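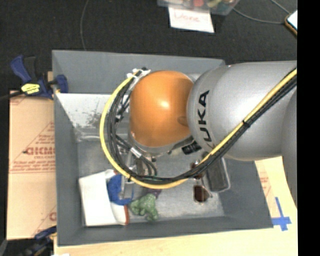

Grey box on the light table, cup on its side lower left, green knobbly thing next to it. Clamps left, tape cross right.

Saturday, bench session, started 10ish in the end, door code wasn't working

Box first. Same grey one as before, sloped walls, flat floor. Clamped on the left with the blue and yellow bar clamp at the top corner, other blue one at the bottom corner. Must check both before every block, not only the first. Last month it crept 2 mm over an afternoon and I only found out when I laid the rule along it. Right side has no clamp, just the blue tape cross near the corner. If the cross gets scuffed redo it from the pencil line underneath, don't guess.

White speckled panel is in the upper left corner, angled. Purpose: stop things wedging in that corner where you can't get at them. Small stuff should roll back down towards the floor of the box. Seems fine for round things. Flat things no idea yet, try the Plemar coasters next week.

Objects out today: the white cup w. blue near the rim, and the small green one. Sheet calls it "veg", the old sheet calls it "figure". I don't care which but pick ONE, the two sheets don't merge otherwise. Going with "green lumpy" until someone objects.

Cup notes. On its side is the useful pose, upright is too easy and tells us nothing. Lay it down gently, don't drop it in, else you get a different start each time. Thin red edge is handy for saying which way round it is: in today's notes "red right" means red edge to the right as seen in the picture. Earlier pages say "red out" and I have no idea what I meant by that.

Green one: just right of the cup to start. Not touching if you can help it. Anything touching goes in the log as "pair", seperate column.

Hole in the floor of the box, near the middle. Small, rectangular, dark. Keep wondering about covering it. For: small parts could catch on the edge. Against: every run up to now has it uncovered and I'd be changing two things at once. Leaving it. Ask again after the Leitner set is finished.

Cardboard: one sheet leaning on the left along the table edge, red print, and another piece over on the right next to the box. Left one stays for now. Right one keeps getting used as a notepad, please don't, I nearly binned somebody's measurements. If you need scrap there's a stack under the sink.

Log numbering. Sheet stopped at 1,119 on the previous session so first one today is 1,120. Did 69 layouts before packing in. Two of those I've struck through, cup was in the wrong pose and I'd already written the line. Don't reuse the numbers, leave the gaps.

Cleaning: wiped box floor with a damp cloth at the start and at lunch. Fluff collects along the bottom of the slopes. The Vollix spray leaves a film so back to plain water. Tabletop dusted only, don't soak it, the tape lifts.

14:40 stopped for tea, table got knocked on the way past (me). Rechecked the box against the tape, hadn't moved that I could measure. Carried on. Marked the line in the log anyway.

Light: blinds half down all day. Bit of glare after three, moved nothing, wrote it down.

To do
- new roll of blue tape, this one is nearly done
- agree name for the green thing
- Plemar coasters, flat items on the ramp
- rule + pencil to live in the drawer, NOT in the box
- label for the Poleris tub, lid has come off again and the bits are mixed up
- copy today's pages into the shared folder, last two weeks as well while I'm at it
- someone please look at the door code

Next session pick up with cup lower left, red right, green lumpy beside it. Then swap them over. If the swap gives nothing new drop it and go on to the tub.

Spare cup is on the top shelf if this one cracks.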